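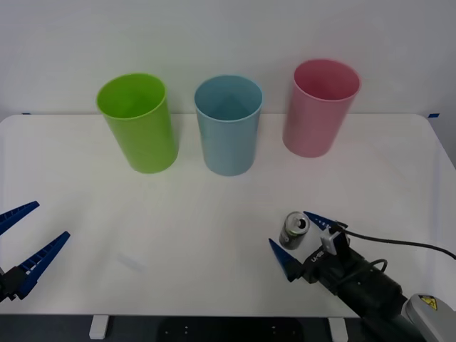

Three plastic cups, white table.

People wanted for water and squash survey, Kandavow area

Flerna is looking for adults to keep a drinks diary for two weeks. What you drink, when, how much, out of what. Tea counts. So does the half glass of water you leave by the bed.

Last round we had 1,105 diaries back, mostly from people over sixty. Lovely, but we need younger households this time, and people on shifts – nights especially. Looking for 200 people in Kandavow itself and another 200 from the villages along the Kollár road.

What you do:
Fill in a paper diary or the web form, your choice. Five minutes a day, maybe less.
One short phone call at the end of week one.
Come in once to the Grollitero centre for a pouring session. You pour what you'd call a normal drink, we measure it. Takes half an hour at most. 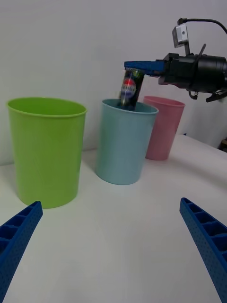
Most people pour far more than they think, or far less, and the diary figures are no good to us unless we know which. So please don't skip the session. Evening slots availble, and you can bring children, there's a corner with books.

You get £40 in vouchers, posted after the diary comes back. Bus fare paid on top, keep your ticket.

You can take part if you:
are 18 or over
live at an address in the area till the end of November
drink at least one cold drink a day

Sorry, not if you are on a fluid limit from your doctor, or if someone else in your house is already signed up. One per household. 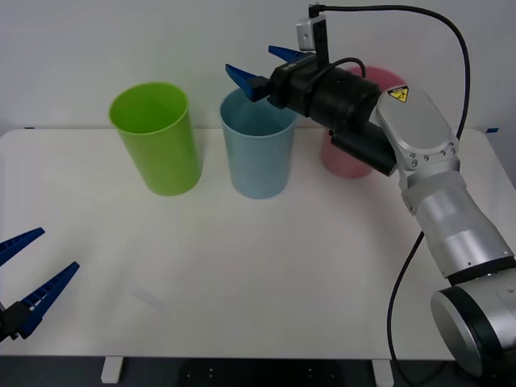

Cups in green, light blue and pink.

To sign up – ring the Flerna desk or fill in a card at the Grollitero front counter. Give a daytime number. We'll ring back, usualy within the week. If you took part last time you can't do this one, but we'll keep your name for the next.

No need to change what you drink. Please don't, in fact.

Posted March 16, 2026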